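Week 3: Versions, branches and what "stable" means
Notes by Booker Brannigan

Welcome back, everyone! Last week we got our hands dirty with modifiers, and I loved seeing what you built. This week is about something that sounds dry and is really quite wonderful: how a 3D program gets from someone's rough idea to the installer on your desktop.

Key terms
Trunk – the main line of code, where new work lands.
Branch – a copy that wanders off so people can try things safely.
Release candidate – nearly ready, still being tested.
Point release – small fixes only, no new toys.

Our running case is Jomen, the little sculpting program we installed in August. Its file format changed at version 7, so a file saved in 8 won't open in anything older. Try it in the lab! Save a copy first, please (I learned this the hard way, with a whole term's marking colour-coded inside one file).

Add-ons are where it gets interesting. Atov, the retopology add-on, talks directly to Jomen's mesh code, so when the mesh code moves, Atov breaks. Pugh, the renderer, reads exported files and hardly notices.

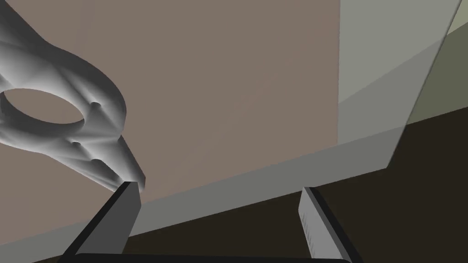
So before you upgrade in the middle of a project, read the release notes from the bottom up. The breaking changes tend to sit down there, under all the exciting stuff. The Nernuvholm tracker had 217 open reports when I looked, and almost half were people who had skipped that section.

For next class
Pick one bug report from the tracker and write a paragraph on how you would reproduce it. Note your version number, your operating system and the exact steps. Due November 20, 2023, uploaded to the course folder as plain text.

Optional reading: chapter 3 of the course reader, on merging. It's a great chapter – the diagrams alone are worth your evening.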